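README: Jorkness Counter Notes

What this folder is

This is a small collection of notes and pictures about one kitchen counter. I keep it so that other people who set up a play kitchen or a shared teaching kitchen can compare their own layout with ours. The notes are in plain text files, one file for each part of the counter, and the pictures sit next to them. The name Jorkness comes from the shelf plan we used at the beginning. The plan has changed since then but the name stayed.

Version 2 was put together on January 26, 2015. The first version was from September and had only the text files.

Contents

layout.txt: where each thing stands when the counter is in its normal order
board.txt: notes about the cutting board and how we look after it
back_row.txt: the bottle, the containers and the other things along the tiles
toyfood.txt: list of the play food, with colour and the name we use for it
words.txt: list of the names used in all files
changes.txt: what was moved between versions

The normal order

The cutting board has its place in the middle of the counter and nothing should be stored on it. The toaster oven is on the left. The containers go to the back, close to the tiles, so the front stays free for work. When the tray is in use it goes on the right, with its handle to the board side.

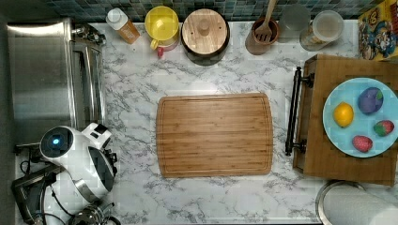

Fig. 1. Counter with the tray and the plate of toy fruit at the right, paper towels near the corner.

The fruit on the plate is the lemon, the plum and both strawberries. In toyfood.txt they have the names lemon_1, plum_1, strawberry_1 and strawberry_2. The strawberries have the same name in the first version, which made a mistake in the list. Please use the new names if you copy from it. The whole play food list has 20 entries and most of them are not on the counter in Fig. 1.

Each entry has the fields name, colour, kind and remark. Colour is always the main colour only. The plum is written as purple even though it has a green leaf, and the strawberries are written as red.

Names for the back row

People call the same thing by different names, and this was the biggest trouble when we compared notes with the kitchen in Arnunstead. They wrote "jar" for almost everything. These are the names I ask you to keep:

bottle: the plastic one with the white cap and the amber liquid. I do not write what the liquid is, only the colour. It is allowed to lie on an angle.
yellow container: the one with the yellow lid.
canister: dark and round, wooden lid with a knob.
crock: brown ceramic, for the utensils. The slotted spatula lives in it.
glass: the clear drinking glass, always beside the crock.
clear jar: next to the glass, with the pale lid.
cereal box: far right at the back.

Please do not use "pot" for the crock. In Arnunstead a pot is something for cooking and the lists were mixed up for 9 days before we found the reason.

Notes on the board

The board is bamboo with a shallow groove close to the edge. The groove collects juice and also crumbs, so wipe it along the whole way and not only at the corners. We oil the board and let it rest for 30 minutes, then rub it with a dry cloth. Do not leave it standing in the sink. The full instructions are in board.txt, and they are valid for both sides.
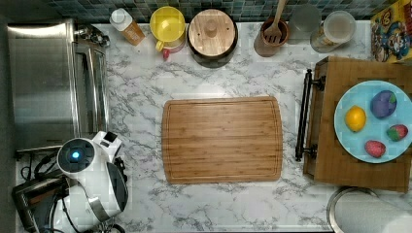
Text and pictures by the Jorkness notes keeper, Majumder Kitchen Room

When you check the back row, start at the bottle and go to the right until the cereal box. It is easy to miss the glass against the tiles, and the clear jar has the same problem. I put both in one line of the check list for this reason.

The marble pattern has grey veins, and small light things can be hard to find on it. After an activity I pass a hand over the surface before I wipe.

Known problems

The file changes.txt has no entry for the spatula, although it was moved from a drawer to the crock.
In layout.txt the paper towels are still written under "wall". They stand on a round metal holder now.
Some lines in words.txt use the American spelling "color". Both spellings mean the same field.
The Lonness list is older and does not have the tray.

Use and corrections

You can copy the files and change them for your own kitchen. If you share them again, please keep the names in words.txt or write clearly which ones you changed. Corrections can be added at the bottom of changes.txt, one line each, with the file name first.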